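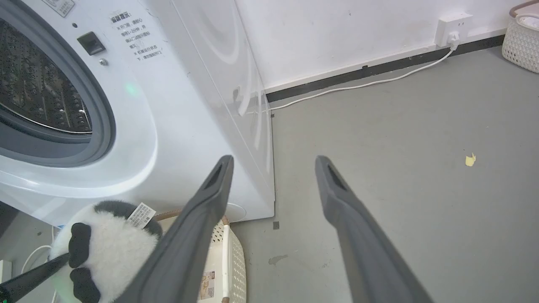

Junaid Khattak texted me at 8 this morning to ask why his daughter was at school in pajamas. I'd told him it was Pajama Day. Pajama Day is in March.

In my defense, the Plorcombe Elementary newsletter runs to 28 pages and I read two of them – the lunch menu and the bit about lice. My son went in dinosaur slippers. Kamran Kazmi's twins went in matching robes, also on my advice.

I've been muted in the parents' chat, which has 85 members. My son wants to know if he can wear the slippers again tomorrow.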